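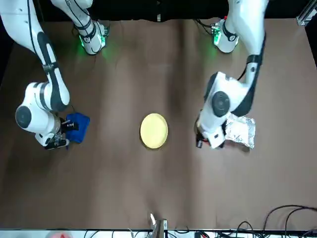
The requester writes that label jobs still stall after the driver update, and that the second site now sees it too. Pausing and resuming the queue clears it for a while. Requester asks whether the print server should be rebuilt before November.

Status: Open
Priority: Normal
Queue: Print and Labels
Product: Clundel Spool Manager
Site: Woltgate, packing floor
Last update: 10/30/25

Reply from support

A rebuild is not recommended at this stage. The log bundle attached to the ticket shows the spooler service running without a restart through the whole period. Jobs are accepted, rendered and handed to the port. They stop at the port.

Relevant lines:

job 354 accepted
job 354 rendered, 1 page
job 354 sent to port
port: waiting for device status
port: status timeout after 30 s
job 354 held

Every held job in the bundle has the same pattern. Jobs sent to the office laser printers on the same server are not affected, so the fault is limited to the label queues. These use the Dundident port monitor. The laser queues use the standard one.

Please do the following on one label queue only, and leave the others as they are for comparison.

1. Open the queue properties and go to the Ports tab.
2. Note the current port name and address.
3. Turn off bidirectional support. Apply.
4. Restart the spooler service.
5. Send 8 test labels, one at a time, then the same number as a single batch.
6. Export the log again and attach it.

Do not delete the port. If it is deleted while jobs are held, the queue will need to be created again by hand.

Requester update

Done on the queue for bench 2. Single labels printed. The batch printed. No timeouts in the log. Bench 1 was left alone and held a job within the hour.

One side effect - the queue no longer reports media out. The printer shows it on its own panel but the server says Ready. The packing team relies on the server message, so this can't stay as it is.

Reply from support

Understood. With bidirectional support off, the server has no way to read media status, and Ready is the default.

The new log narrows it down. The status request goes out, but the reply from the printer comes back to an address that is no longer in use. The old address is still stored in the port monitor settings on the server. The driver update kept that file and did not rewrite it.

To correct it:

1. Stop the spooler service.
2. Back up the port monitor settings file.
3. Replace the old reply address with the current server address.
4. Set the status timeout to 300 seconds for the test period.
5. Start the spooler and turn bidirectional support back on for bench 2.

Requester update

Address corrected. Media out is reported again on bench 2. No held jobs so far. The Witkowska site has the same old address in its file - should we change it there as well?

Reply from support

Yes, same steps, one queue first. Leave the longer timeout in place until both sites have run a full shift, then return it to 30. The ticket stays open until the logs from both sites are attached.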